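Choosing a worktop you can live with
Notes for the evening talk, Clarkmont Library, 7 pm
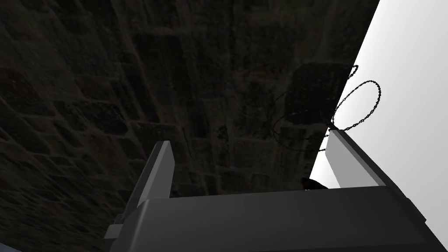

Slide 1. Dark stone pattern against a plain pale background (computer render).

Leave the slide up while people find seats. Say who I am: Charmaine Chauke, kitchen fitter, 11 years on my own and before that with Vanhove.

Start with the room and leave the catalogue until later. Ask who has a north-facing kitchen. Dark surfaces take a lot of light out of a small room, and a sample the size of a playing card won't show you that. Get the biggest offcut the yard will lend you. Stand it on the existing worktop for a week and look at it at breakfast and again with the lights on.

Stone. Granite needs sealing, how often depends on the slab. Marble marks with lemon juice and vinegar. Some people don't mind that. Pass round the marble piece with the ring on it.

Laminate. Spend longer here, most of the room will be buying it. The weak point is the joint. Water gets in by the sink and the board swells. Ask the fitter what he seals the cut edges with before he starts.

Wood. Oil it more often than the leaflet says in the first year. Tell the Trakmont Road story: oak, no oil under the tap, black patch by January.

Measuring. Old walls are not straight. On one job the back wall was out by 26 mm from one end to the other. Measure at the front, the back and the middle. If you are having stone, wait for the templating visit and don't order off your own drawing.

Money. Get 2 quotes, with cut-outs, upstands and delivery written down as separate lines. A cheap price per metre can hide a dear sink cut-out. Keep 100 pounds back for the plumber coming again.

Break for tea. Samples on the side table, please put them back in the right box, they are Sérgio Meireles's and he needs them tomorrow.

Second half: edges and upstands, then questions. If someone asks about painting old laminate, yes it can be done, but not next to the hob. Handouts by the door.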